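4.3 Wicker, and other furniture with holes in it
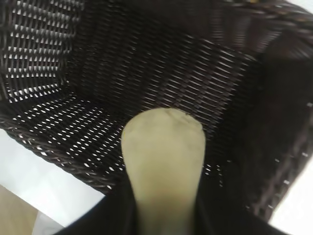 Figure 3. Wrist view over the seat of the dark brown woven armchair. The fingertip is above the seat; the bright flecks are gaps in the weave.

4.3.1 Why a chair is hard

Tidying a sitting room is usually presented as a problem of picking things up. Our earlier sections followed that habit, and the results on mugs and folded towels were good enough that we began to feel pleased with ourselves. The chair task was added in March at the suggestion of Elspeth Mowat, who had noticed that every object in our test set was solid, and that very little in her own house was.

The task is short to state. The arm must approach a chair, find the seat, lower a finger until it makes light contact, and sweep along the surface toward the front edge, as a person does when brushing off crumbs. A child of four can do it, usually after supplying the crumbs. The Fasholm planner, which handled flat tabletops in Section 4.2 without complaint, treats the seat as a height map and plans the sweep one centimeter above it.

Woven furniture does not cooperate. As Figure 3 shows, light comes through the seat in rows of small white dots and dashes, thickly on one side and sparsely toward the shaded side panel. To the depth estimator each bright gap is an invitation. With a pale floor beyond the chair, some gaps were assigned the height of the floor, and the resulting map of the seat looked like a colander. The planner, being conscientious, tried to avoid the holes.

4.3.2 Procedure

We ran 40 trials on wicker and 40 on a padded chair of similar size. Both chairs were approached from the front and above, under ordinary room light. The wrist camera supplied all the images used for planning; no overhead view was available to the controller, on the grounds that few living rooms have one. A trial counted as a success if the finger touched the seat, stayed in contact through the sweep, and left the chair where it had been found. The last condition was added by Jean Dunbar after the pilot runs, in which the chair was lighter than we had assumed.

The surface model was trained on the Turico set, from which we kept 1352 images of household seating. Only 18 of these contain open weave of any kind, and in most of those the chair is holding a cushion.

4.3.3 Results

On the padded chair the arm succeeded in 36 of 40 trials. On wicker it succeeded in 11. The failures were undramatic. In the commonest kind, the finger came down to a point over the seat and waited there while the planner revised its opinion of where the seat was, until the time limit ran out. In a smaller number the finger reached the seat but followed the slanted rows of the weave, arriving eventually at an armrest that had not asked to be cleaned. The thick twisted rims gave no trouble. They are solid, they cast honest edges, and the estimator liked them very much.

Smoothing the height map over a wider window raised the wicker score to 27 of 40. It did so by teaching the system to ignore detail, and the cost turned up at once on the padded chair, where a remote control left on the seat was smoothed into the upholstery and swept onto the floor. Ritchie filtering kept the remote but brought back the colander. A touch-first strategy, in which the finger descends slowly and believes its own contact sensor over the camera, did best at 33 of 40, though a single sweep then took more than four minutes. A damp cloth and a person took nine seconds.

We do not read these numbers as a case against domestic arms. They do suggest that "clear the seat" should be reported by type of seat, and that a success rate quoted for furniture in general mostly describes the furniture someone had in the lab. Slatted benches and cane chair backs remain untested, and the crumbs themselves, which were left out of all the trials above, are taken up with the Trotent brush attachment in Section 4.4.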